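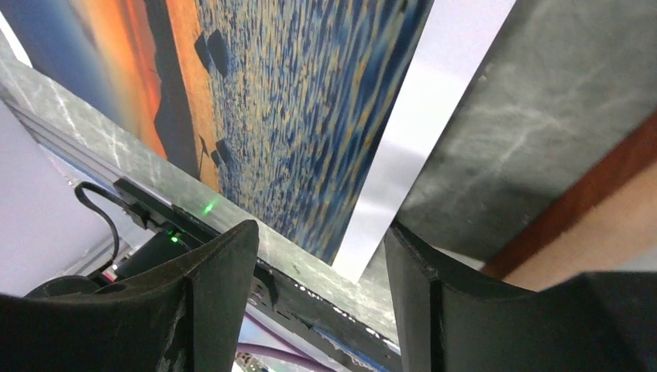

3.2 Picture framing task
The framing task was set by the Haruna student team as its entry for the Relteck bimanual challenge in May. Each team had to choose a household job needing two arms and teach it by demonstration. Glossy prints proved harder to grasp than the cardboard used in first-term trials, and operators were told to approach at a corner with a white border, where the fingertips stand out against the paper. Each operator recorded up to 90 demonstrations.

Figure 3. Workspace for the framing task, with both arms on a shared mounting bar.
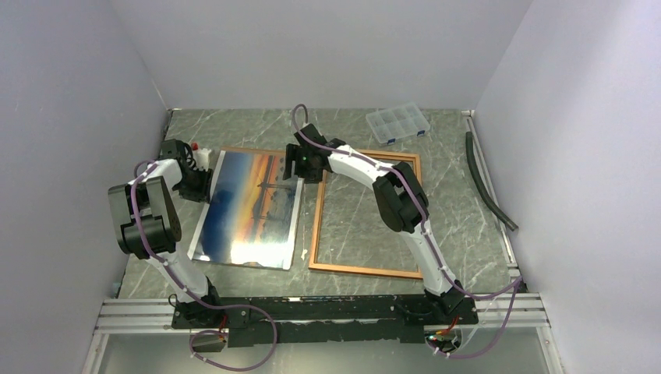

Operators worked in pairs and swapped after 13 demonstrations. Start positions were varied by hand within the reach of both arms. We kept the Pistenetti controller at its default gains and changed only the grip force, which was set separately for paper and for wood.

Holding the wooden edge steady was practised as a separate exercise before full runs.
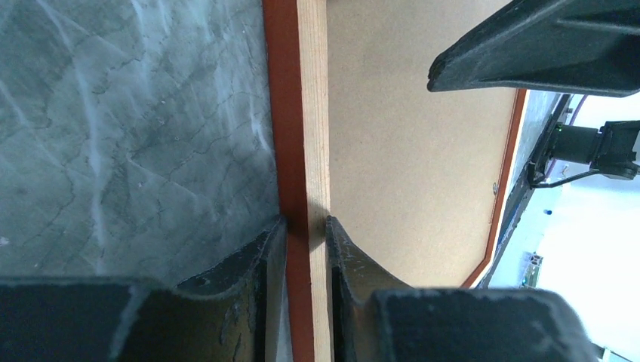

Noreen Siddiqui objected at the design review that separate practice would favour slow, cautious grasps, and asked for full runs to be analysed on their own. We have done so in Section 4.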